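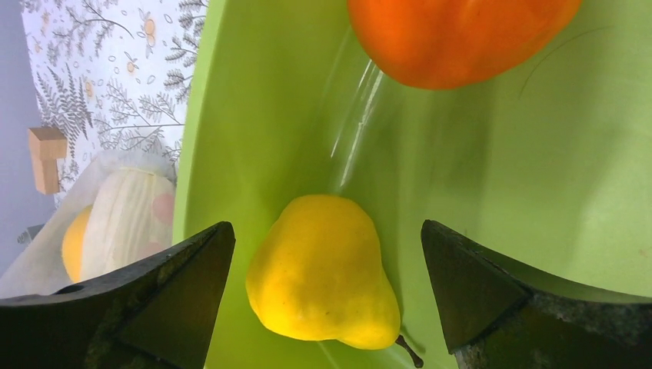 # Prindolska 한국어 색채어 용례 자료

판본: 2.1
관리: Prindolska 어휘자료실
담당: Cheng-en Yuen(편찬), Takumi Hirano(주석 지침)
언어: 한국어(현대 문어)
형식: UTF-8, 탭 구분 텍스트

## 1. 개요

본 자료는 현대 한국어 문어에 나타난 고유어 색채 형용사의 용례를 수집하고, 각 용례에 의미 주석을 부여한 것이다. 한국어의 색채 형용사는 모음 교체와 접두사 결합에 따라 어형이 세밀하게 분화되어 있으며, 같은 계열에 속하는 어휘 사이에서도 명도, 채도, 균질성, 화자의 평가가 서로 다르게 실현된다. 기존 사전의 뜻풀이는 이러한 차이를 간략히 기술하는 경우가 많아 실제 용례에 근거한 대조가 필요하다는 의견이 꾸준히 제기되어 왔다.

수집 대상은 표제어 37개이다. 초기 수집 단계에서 1,000건이 넘는 문장을 확보하였고, 중복 문장, 고유명사에 포함된 색채어, 문맥이 불충분한 문장을 제외한 뒤 772건을 최종 수록하였다.

## 2. 파일 구성

| 파일 | 내용 |
|---|---|
| `headwords.tsv` | 표제어, 계열, 모음 유형, 접두사 유무 |
| `usages.tsv` | 용례 문장과 주석 |
| `double.tsv` | 이중 주석 용례 |
| `guideline.md` | 주석 지침 전문 |
| `CHANGES` | 판본별 변경 사항 |

`usages.tsv`의 열은 다음과 같다.

- `uid`: 용례 고유 번호. 삭제된 번호는 재사용하지 않는다.
- `head`: 표제어의 기본형
- `sent`: 용례 문장
- `noun`: 색채어가 수식하거나 서술하는 명사
- `val`: 명도(높음, 중간, 낮음, 판정 불가)
- `sat`: 채도(위와 같음)
- `eval`: 화자의 평가(긍정, 중립, 부정)
- `fig`: 비유적 용법 여부
- `src`: 출처 구분 기호

빈칸은 해당 없음을, `?`는 주석자가 판단을 유보하였음을 뜻한다. 두 경우를 동일하게 처리하여서는 안 된다.

## 3. 출처

용례는 다음 세 곳에서 제공받은 문서에서 추출하였다.

- `D`: Dimix 생활문화 기사 모음
- `R`: Rieger 원예 기록물의 한국어 번역본
- `T`: Tratwood 가구 및 도료 안내문

출처별 문체의 차이가 크다. `T`에는 제품의 색을 안내하는 짧은 문장이 많고 긍정 평가에 치우쳐 있다. `R`은 잎과 열매의 상태를 기록한 문장이 중심을 이루며, '누렇다', '누르스름하다', '거무스름하다'의 비중이 높다. 번역문이라는 점이 어휘 선택에 미친 영향은 별도로 검토하지 않았다. `D`는 비유적 용법을 가장 폭넓게 포함한다.

## 4. 주석 원칙

주석자는 표제어의 사전 뜻풀이를 먼저 참조하지 않고, 제시된 문장만을 근거로 판단한다. 앞뒤 문장은 해당 문장의 지시 대상이 불분명한 경우에 한하여 열람할 수 있다. '빨갛다'와 '뻘겋다'처럼 모음만 다른 어형은 서로 다른 표제어로 다룬다. '새빨갛다', '시뻘겋다' 등 접두사가 결합한 어형도 같다.
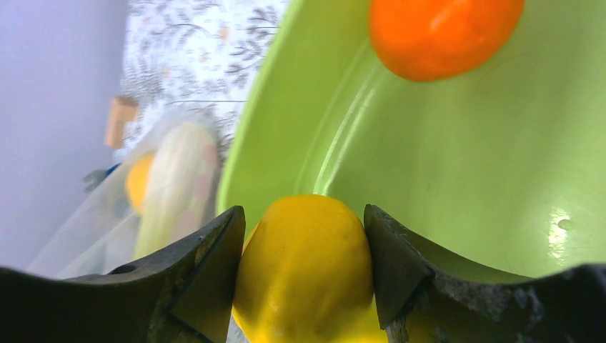

노랑 계열은 주석자 간 판단이 가장 자주 엇갈린 부분이다. '노랗다'와 '샛노랗다'의 구분은 대체로 채도에 따르나, 대상의 표면 상태가 문장에 함께 서술되면 판단이 흔들리는 경향이 있다. 사진의 노란 물체와 같이 둥글고 윤기가 있으며 표면에 부드러운 반사광이 도는 대상을 두고, 한 주석자는 밝게 빛나는 부분을 기준으로 명도를 '높음'으로, 다른 주석자는 바탕색을 기준으로 '중간'으로 판정할 수 있다. 희미한 주름이나 작은 반점이 함께 언급된 문장에서는 색의 균질성까지 문제가 된다. 지침은 이러한 경우 광택과 무늬를 제외한 바탕색을 기준으로 삼도록 정하고 있다. 다만 문장 자체가 광택을 색의 일부로 서술한 때에는 서술을 그대로 따른다.

'누렇다'는 별도의 주의를 요한다. 익은 벼를 가리키는 용례에서는 중립 또는 긍정으로, 오래된 종이나 옷감을 가리키는 용례에서는 부정으로 해석되는 일이 많다. 평가는 명사에 따라 일률적으로 부여하지 않고 문장마다 판정한다.

'푸르다'는 하늘, 바다, 나뭇잎에 두루 쓰이므로 청색과 녹색 가운데 하나로 환원하지 않는다. 이전 판본에 있던 `hue` 열은 이 원칙과 맞지 않아 2.0판에서 삭제되었다.

## 5. 이중 주석

전체 용례 가운데 200건은 두 명의 주석자가 독립적으로 주석하였다. 두 판정은 `double.tsv`에 모두 보존되어 있으며, `usages.tsv`에는 협의를 거친 값이 기재되어 있다. 협의로도 합의에 이르지 못한 값은 `?`로 표시하였다. 일치도 통계는 배포본에 포함하지 않는다. 필요한 이용자는 원판정값으로 직접 산출하기 바라며, 이때 `?`의 처리 방식을 함께 밝힐 것을 권고한다.

## 6. 이용 범위와 한계

본 자료는 어휘 의미론 연구, 사전 편찬, 한국어 교육용 예문 선정에 이용할 수 있다. 다음과 같은 용도에는 적합하지 않다.

1. 색채어의 사용 빈도 추정. 용례는 표제어별로 안배하여 수집한 것이므로 실제 빈도를 반영하지 않는다.
2. 색채어와 색상값의 대응표 작성. 측색 자료와 대조하는 절차를 거치지 않았다.
3. 구어 또는 지역어 연구. 방언형은 수집 대상에서 제외하였다.

'파르라니', '발그레'와 같은 부사 및 어근 단독형은 수록하지 않았다. '하얗다'와 '허옇다'의 경우 머리카락과 안색을 서술한 문장이 많아, 다른 명사와 결합한 용례가 상대적으로 부족하다.

## 7. 알려진 문제

- `R` 출처의 일부 문장에서 띄어쓰기가 원문과 다르게 정규화되었다. 다음 판본에서 복원할 예정이다.
- `fig` 열의 '앞날이 캄캄하다' 유형은 색채어와 명암 표현의 경계에 있어 처리가 일관되지 않다.
- '불그스름하다'와 '불그스레하다'의 일부 용례가 동일한 표제어 아래에 잘못 묶여 있다. 해당 번호는 `CHANGES`에 기재하였다.
- 일부 스프레드시트 프로그램은 따옴표로 시작하는 문장을 다음 행과 합쳐 읽는다. 불러올 때 인용 부호 처리를 해제하여야 한다.

## 8. 인용 및 문의

자료를 이용한 결과물에는 다음과 같이 표기한다.

> Prindolska 어휘자료실, 「한국어 색채어 용례 자료」, 2.1판.

주석 지침을 수정하여 사용한 경우에는 수정한 항목을 명시하여야 한다. 오류 신고는 용례 고유 번호와 해당 열 이름을 적어 어휘자료실에 제출한다. 접수된 신고는 매년 8월에 일괄 검토하며, 반영 여부는 `CHANGES`에 기록한다.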